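About Gosia

Gosia is a pottery studio and glazing school, and we are happiest when the kiln is cooling and everyone is pretending not to hover around it. We make tableware, we teach people to make their own, and we spend a frankly unreasonable share of our week thinking about glaze. If you've ever picked up a mug in a café and turned it over to see what the foot looked like, you'll get along fine with us.

How we started

Haf Rees and Puspita Liem met at a community college evening class, where they shared a shelf and one very tired banding wheel. Haf threw bowls. Puspita didn't much care for throwing, but she would mix test glazes until the building closed and carry them home in yogurt tubs. When the college let its ceramics room go, they bought two of the wheels and the old front-loading kiln, and rented the ground floor of a former upholstery workshop with a floor that slopes toward the street. (It still slopes. We have wedges under everything.)

The name came from the kiln. It had "Gosia" painted on the door in red enamel when it arrived, in somebody's careful handwriting, and the college had no idea who had done it. We liked it too much to sand it off, and then we liked it too much to call the place anything else.

For the first year it was the two of them and a sign-up sheet. Ffion Prydderch came in as a beginner, stayed behind to help load, and was running the Saturday-style open studio hours before anyone had thought to offer her a job. Maysoun Nimri joined to look after the shop and the orders. Katia Caputo is our newest teacher and our hand-building person, and she has changed how all of us think about slabs.

What we make

Our own line is small and we keep it that way so we can keep making it well: a dinner plate, a side plate, a deep bowl, a little bowl, two mugs and a pouring jug. Everything is stoneware, thrown or pressed here and fired in our two electric kilns. The forms are plain on purpose. We want the glaze to have room to do its thing, and a fussy shape gets in the way.

There are four house glazes. Sitell is the white one, soft and a bit buttery, and it goes on nearly everything in the breakfast set. Nassar is an iron brown that breaks to rust where it thins over a rim. Zutlow is a matte gray-green that took Puspita most of a winter. The fourth is the teal, and it never got a proper name, so on the order forms it is simply "the teal."

We love the teal! People tend to come in for something white and sensible and leave with a teal bowl wrapped in newspaper. It's a deep blue-green with a fine speckle all through it, almost like metal flecks, and it goes mottled and dark in patches. Where it reaches a rim it can run very close to black.
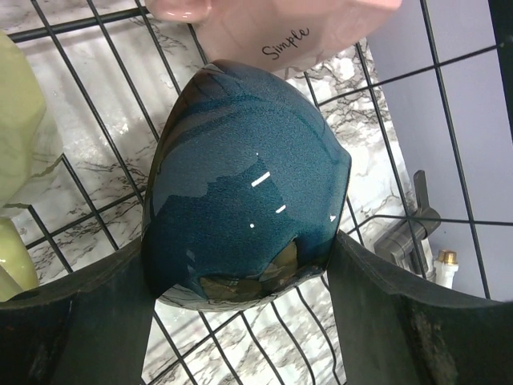
It also shines like anything, so it picks up whatever is near it. Put a teal bowl next to a window and you get a hard white streak down the side; put it near an oak table and half of it goes golden. Maysoun used to get emails asking whether the brown in the shop photos was part of the glaze, and she now has a very good paragraph about reflections that she sends back. Come and turn one around in your hands if you can. It's the best way to choose.

No two come out the same, and we don't try to force them. The thickness of the coat matters, and so does where the piece sits in the kiln, and the bottom shelf has opinions of its own. If you are ordering a set, tell us whether you'd like them closely matched or happily mismatched and we'll pick them out that way.

The test wall

If you visit, you'll walk past the test wall on your way to the sink. It holds 484 glaze tiles, each with a number scratched in the back and a matching card in the recipe drawer. Puspita's earliest ones are along the top, including a pink that blistered so badly it looks like the surface of a pancake. Students are welcome to take tiles down and look at them in daylight. Please put them back on the right nail – the cards are no use to anyone otherwise.

A good part of the wall is teal. It started out as an attempt at a plain navy, and the notes from that stretch are mostly crossings-out. Tile by tile you can see the green creeping in and the speckle turning up, and then a whole row where it all slid off onto the kiln shelf. We still grind drips off that shelf.

Learning here

Our beginner course runs for 10 weeks, with one evening session a week. You'll throw for the first half, trim and hand-build in the middle, and glaze toward the end. Class sizes are small enough that your teacher can sit down next to you, which matters a lot in week two, when centering suddenly feels impossible for everybody. It comes back. Haf has a way of explaining it with her elbows that works on almost everyone.

Katia's slab and coil workshops are shorter and need no experience at all. Bring an old shirt and a rolling pin if you have a favorite. Her August workshop is dishes and platters, with texture pressed in from leaves, lace, burlap, whatever people turn up with.

Glaze evenings are for anyone who has finished a course with us. You bring bisque, we bring buckets, and Puspita goes around the table talking about specific gravity with real joy. You're welcome to use any of the house glazes, the teal included. A few things we'll ask of you:

Stir the bucket from the bottom, and keep stirring longer than you think.
Wipe the foot clean, and a finger's width up the side for the teal.
Two coats at most. Three is how we lost the shelf.
Write your name on the kiln sheet before the pot goes on the rack.

Kiln openings

We fire glaze once a week and open the kiln at four in the afternoon, and students are welcome to be there. There's tea. Somebody always gasps and somebody always goes quiet, and quite often the quiet one ends up with the piece everybody else wants to hold. Pots that don't make it to the shop for small reasons, a pinhole or a slight lean, go on the seconds table by the door at 40 percent off. We use seconds ourselves. The whole staff kitchen is seconds.

Working with restaurants and shops

We take on a handful of larger orders each year, up to 200 pieces, and we love doing them. Tell us what's going on the plate! A bowl for noodles wants a different depth from a bowl for salad, and a chef who stacks her plates high needs a foot ring that won't scratch the one underneath. Maysoun will send you a sample of each glaze so you can live with them for a while, run them through your dishwasher and see how the food looks on them. Please allow plenty of time. Drying can't be hurried, and neither can we, much.

Coming to see us

The studio is on the ground floor with a level entrance from the yard side; the street door has a step. The shop is the front room and the wheels are behind it, so if it looks like there's nobody at the counter, call through to the back and someone will come out wiping their hands. Dogs are fine in the shop but have to stay out of the glaze room. Street parking fills up by mid-morning, and the bike rack is in the yard next to the clay delivery bay.

For courses, ask for Ffion. For orders and samples, ask for Maysoun. For long conversations about iron, cobalt and why your celadon went gray, Puspita is usually at the back bench with a sieve.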